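Small kitchen, big opinions: the Notley test kitchen on washing up

Ask the woman who runs the Notley community kitchen about stoves and she'll give you a polite minute. Ask her about dish racks and you'd better sit down! She spent years in restaurant kitchens before moving over to home cooking classes, and she is convinced that most of us have our kitchens planned backward.

"Everybody shops for the oven first," she told me. "But you stand at the sink every single day, so I start there and work out."

Her own setup began with a rack that sits across the sink basin. She loves that the water falls straight back where it came from -- no tray, no puddle creeping toward the toaster. "You rinse a plate, you stand it up, you turn around and get on with your life. I had one in my first apartment and I've never gone without since."

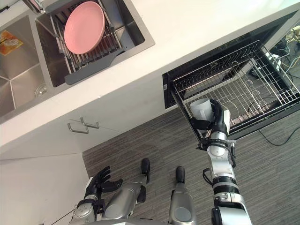

The second piece is a pull-out drawer with a wire rack inside, and she gets a little giddy talking about it. "Plates go in standing up, each in its own slot, and then you slide the whole thing away. I had guests last July who thought I'd hidden the dishes in the yard!"

She'd looked at 17 different drawers before choosing one, and she kept notes on all of them. Her advice is to take your largest dinner plate along when you shop -- really, carry it into the store -- and try it between the tines. She also likes long bar handles on the cabinets. "Wet hands, soapy hands, it doesn't matter. You can hook a finger around them."

And the double sink? She grinned. "I'd give up my microwave first. One side for washing, one side for everything else. My sister has one giant basin and we argue about it every Thanksgiving."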